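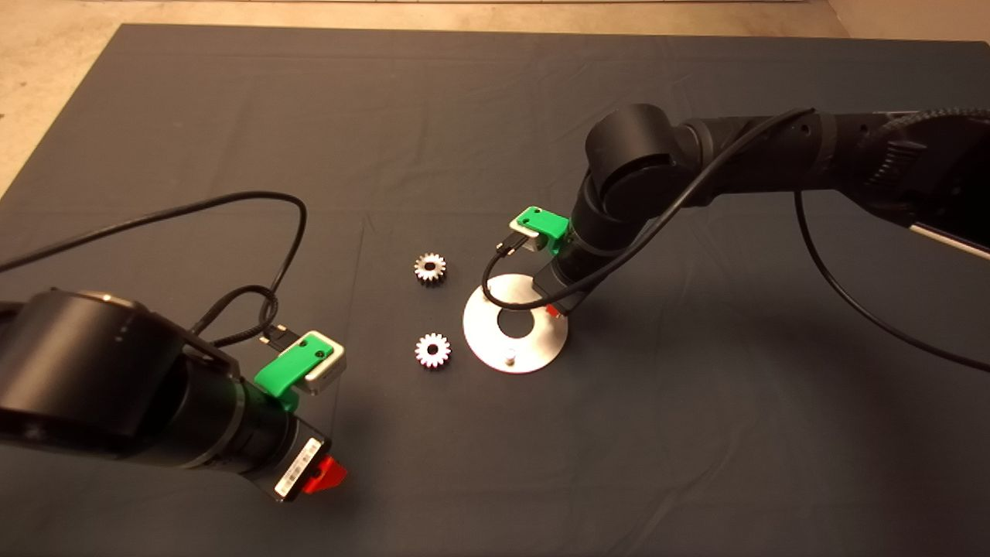 Mahmoud reckons we'll all be out of a job by February. He told me so over his sandwich on Tuesday, with some confidence, and then asked whether I could help him get the lid off his thermos.

So, for the record, the state of the revolution. Two arms, two cameras, two little gears and a plate with a peg on it. A gear has a hole in the middle. The hole goes over the peg. My niece had a toy that worked on the same principle and she had it sorted before she could say her own name, though in fairness she chewed hers first.

I do this work for a living, or the grown-up version of it. Gearboxes for Stolar, 222 of them last month, and I'd be hard pressed to tell you how I get a gear to drop. You wiggle it. You feel the teeth sulk against each other, you give it a hair of a turn and down it goes. Try writing "sulk" into a program. Ardalan says nobody writes it in anymore, you show the arms enough times and they pick it up, and he has 1071 goes saved from the autumn to prove it. I asked how many of those he'd call good. He went to see about the kettle.

Still, I hung around past five when I could have been home. I'd like it to work, is the embarrassing part. My wrists are not what they were, and if something on a bench wants to do the small fiddly ones all afternoon I'll happily do the big ones and drink tea.

At home the dishwasher has been flashing E12 since the weekend and wants a person to lie on the floor and look underneath it. I put it off again and washed up by hand – two plates, one pot, the good knife. Must ring Evard about the part. Bins tomorrow, the grey one.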